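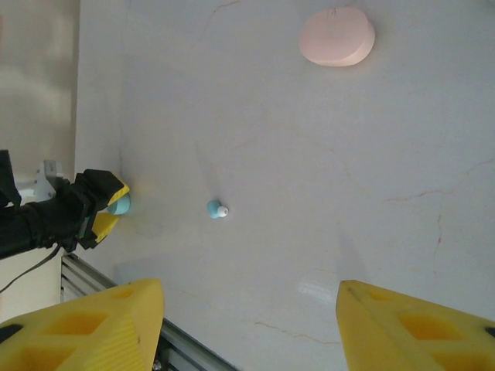
白い大理石の天板と、淡いピンクと水色の小物

5月
文:アヤントゥ・ウォルデギオルギス

白い大理石の天板、大好きなんです。光がふわっと回るし、細い筋が一本入っているだけで、置いたものが何でもちょっとよく見える(安いマグカップでも!)。ただ、大理石はお酢にもレモンにも弱いし、色もしみ込みます。私も最初の年に紅茶の輪じみを作って、しばらく鍋敷きで隠して暮らしていました。それから13年、いろいろ試して残ったやり方をまとめておきます。

まず毎日の拭き方から。ぬるま湯に台所用の中性洗剤をほんの少し。目安は水500mlに対して2、3滴で、これ以上入れると泡を拭き取るのが面倒になるだけです。やわらかい布を固くしぼって、奥から手前へ一方向に。次に水だけの布で二度拭きして、最後に乾いた布。この乾拭きをするかしないかで、つやが全然違います。水滴をそのまま乾かすと白っぽい跡が残りますから、夜寝る前の一回だけでもぜひ!

使ってはいけないもの。お酢、クエン酸、レモン、お風呂用の酸性洗剤、粉のクレンザー、研磨剤入りのスポンジ。「自然派だから安心」と思ってクエン酸スプレーをかけてしまう人が本当に多いのですが、大理石は酸で表面が溶けて、つやが消えます。メラミンスポンジも細かい研磨材のようなものなので、磨き仕上げの天板には使いません。

筋のところが気になる、という相談もよくもらいます。茶色っぽい筋はたいてい石がもともと持っている模様で、こすっても薄くなりません。ひびかどうか迷ったら、爪をそっと横にすべらせてみてください。引っかかりがなければ、まず模様と思って大丈夫。引っかかるなら、そこに水や油をためないようにして、広がるようなら石屋さんに見てもらいましょう。

油じみには重曹のペーストです。重曹に水を足して、ヨーグルトくらいのかたさに練ります。しみより一回り大きく、5ミリほどの厚みにのせたら、ラップをかぶせて端をテープで留め、一晩。翌朝ラップをはがして、そのまま完全に乾くまで待つのがコツです。乾いていくときに油を吸い上げてくれるんですね。乾いたらプラスチックのヘラでそっと集めて、水拭き、乾拭き。一度で消えなくても、二度、三度とくり返すと薄くなっていきます。うちの紅茶の輪じみは、重曹では残念ながら消えませんでした。
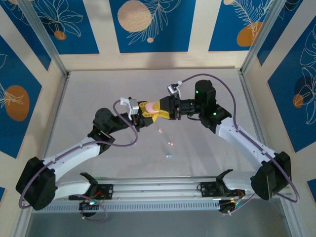
さて、天板がきれいになったら、上に出しておくものの話です。小さくて丸いものは、とにかく転がる! つるつるの石の上ではなおさらで、落ちて家具の下に入ると、もう出てきません。浅いトレーを一枚置いて、そこを「小物の駐車場」にするのがいちばん楽でした。トレーの裏にフェルトを貼っておけば、石に傷もつきません。

フェルトは貼りっぱなしにしないで、ときどき裏を見てください。砂粒が一つ食い込んでいるだけで、動かすたびにやすりをかけているのと同じです。うちでは土曜の朝にトレーを全部ひっくり返して、粘着テープでぺたぺたやります。10分で終わるし、やってみるとけっこう楽しいですよ。

色のついたスポンジやゴムの小物は、ぬれたまま石にじか置きしないこと。ピンクや青の色素が移ることがあります。淡い色なら平気だと思って水色のゴムのふたを置きっぱなしにしたら、うっすら丸い跡がついたことがありました。使ったらよくしぼって、立てて乾かす。これは友人のルブット・ディンサならぬ、ウビット・ディンサさん(いつも名前を書き間違えてごめんなさい)に教わった習慣で、スポンジの持ちもよくなりました。

保護剤は、浸透タイプの石材用を年に一度か二度。塗る前に水を一滴たらして、5分置いてみます。水の下が濃い色に変わったら塗りどき、玉のままならまだ先で大丈夫です。塗るときは窓を開けて、目立たない隅で先に試してから。余分をしっかり拭き取らないと、べたつきが残ります。

アルミの枠やレールが天板のまわりについている場合は、溝のほこりも忘れずに。綿棒より、割り箸に薄い布を巻いたもののほうが奥まで届きます。乾いたまま一度すべらせて、ほこりを出してから、しぼった布で仕上げ。先にぬらすと溝の中で泥になって、あとがたいへんです。拭き出したほこりは石の上に引きずらないで、ちりとりか紙で受けてください。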